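Einführung in die Uhrentechnik
Begleittext zur Lehreinheit 4: Gangreserve und Gangabweichung mechanischer Armbanduhren

Vorbemerkung
Die vorliegende Einheit setzt die Kenntnis von Räderwerk und Hemmung voraus. Behandelt werden der Energiespeicher, die Ermittlung der Gangreserve sowie die Beurteilung des Ganges in verschiedenen Lagen. Die Übungen werden an den Werken Pemirel und Nazari durchgeführt.

1. Energiespeicher
Die Zugfeder gibt ihr Drehmoment über das Federhaus an das Räderwerk ab. Dieses Drehmoment ist nicht konstant: Nach Vollaufzug liegt es am höchsten, fällt zunächst leicht ab, verläuft über einen längeren Bereich flach und sinkt gegen Ende deutlich. Als Gangreserve gilt die Zeitspanne vom Vollaufzug bis zum Stillstand des Werkes. Das Handaufzugswerk Pemirel erreicht nach Datenblatt 40 Stunden, das Automatikwerk Nazari mit zwei in Reihe geschalteten Federhäusern 95 Stunden. Die Angabe sagt nichts darüber aus, wie lange das Werk innerhalb seiner Gangtoleranz arbeitet.

2. Amplitude und Hebungswinkel
Die Amplitude der Unruh wird in Grad angegeben und bezeichnet den Ausschlag von der Ruhelage bis zum Umkehrpunkt. Für die Messung ist der Hebungswinkel des jeweiligen Kalibers am Zeitwaagengerät einzustellen; eine falsche Einstellung verfälscht die Amplitude, lässt die angezeigte Gangabweichung jedoch unberührt.

3. Lagenprüfung
Geprüft wird in den Lagen Zifferblatt oben, Zifferblatt unten, Krone unten und Krone links. Zwischen dem Wechsel der Lage und dem Ablesen ist eine Beruhigungszeit einzuhalten. Die Werte werden in Sekunden pro Tag eingetragen, positive Werte bedeuten Vorgang.

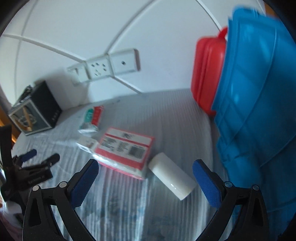 4. Auswertung
Aus den Einzelwerten sind der mittlere Gang und die größte Differenz zwischen zwei Lagen zu bilden. Eine hohe Differenz zwischen den senkrechten Lagen weist in der Regel auf einen Schwerpunktfehler der Unruh hin. Unterschiede zwischen waagerechten und senkrechten Lagen sind dagegen häufig auf die Zapfenreibung zurückzuführen. Der Abschlussbericht umfasst höchstens vier Seiten.

Literatur und Unterlagen
Prostwood: Arbeitsblätter zur Reglage, S. 122 ff.
Urnesano: Technische Datenblätter, Kaliber Pemirel und Nazari
Abgabe der Messprotokolle: Ende April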